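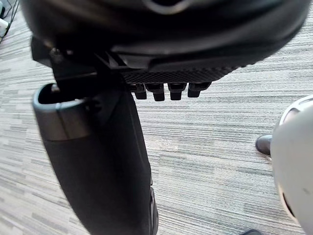
Figure 1. The gripper in close view from the wrist camera, over the carpet.

4.2 Living-room trials

The claim we set out to test is a common one in hobby circles: that a two-armed robot put together at home can take over light tidying. We doubt it, and the Kivi build gave us little cause to change our minds. Lukoševičius kept the build log at the Stirndale workshop, and it records 111 hours of assembly and wiring before the first trial of any kind. Published accounts of similar builds tend to leave such hours out, and then quote a price for parts alone.

We ran 300 trials on soft furnishings. Each asked the robot to pick up a throw pillow from a sofa and set it down again at a marked spot. A trial counted as a success only if no person touched the robot or the pillow. By that rule Kivi managed 100. The Sollisitz group reports a far better rate on a similar task, but their rule allows one nudge per trial — a generous allowance when the nudge is so often the hard part.

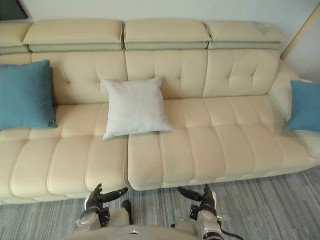
Reach was the other weak point. A pillow near the front of a seat and one propped against the backrest are quite different problems, and a single pooled score hides this. We would ask future authors to report the two apart. We also logged 1687 separate grasp attempts across the trials, which makes the pooled figure look worse still.

None of this shows that a home build cannot do the job. It does show that a short clip of one good run should carry very little weight. The Drindska controller was left at its default settings throughout, and a patient owner may well do better with tuning. We have yet to see that work written up with its failures included.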